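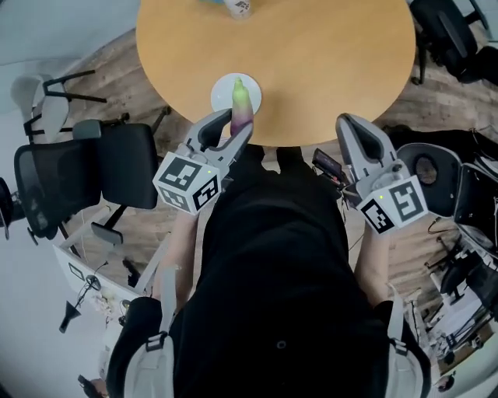

Carnano Allotment and Kitchen Garden Club

Our January outing took us to the seed house at Waltetness, and what a lovely morning it turned into. There were 21 of us on the coach, plus the flasks and a very large tin of shortbread, and we left early enough that the fields were still white on both sides of the road.

Frauke Thiele met us at the gate and walked us straight into the cleaning shed, where it was warmer (thank goodness) and smelled of dust and dry hay. She has run the vegetable side at Waltetness for 14 years and she talks about eggplants the way some people talk about their grandchildren. They keep 29 kinds of them, long ones and round ones, striped ones and plain, and she let us run our fingers through a tray of seed from a little early variety called Trendilell that she swears will fruit in an unheated greenhouse. I have failed with eggplants every summer I can remember, so of course I bought 3 packets.

Her advice was to sow sooner than you think and to keep the trays off the floor. She also told us to stop fussing over the first flowers and let the plant get some size on it, which caused a fair bit of muttering from those of us who fuss.

After that came the germination room, with its rows of shallow dishes on damp paper, and then the old drying loft, up a staircase I would call a ladder. The view from the top window takes in the whole trial ground, all brown and raked over at this time of year, with the canes stacked along the hedge.

Lunch was at Ó Briain, the café across the lane, where they had kept the long back room for us. Leek soup, brown bread, and an apple cake that I have since tried to copy twice. The talk was mostly about slugs.

We have been invited back in August to see the trial rows in fruit, and I do hope we can fill the coach again. Please put your name on the sheet in the club hut if you would like a seat, and bring sturdy shoes, as the lane gets muddy even in summer.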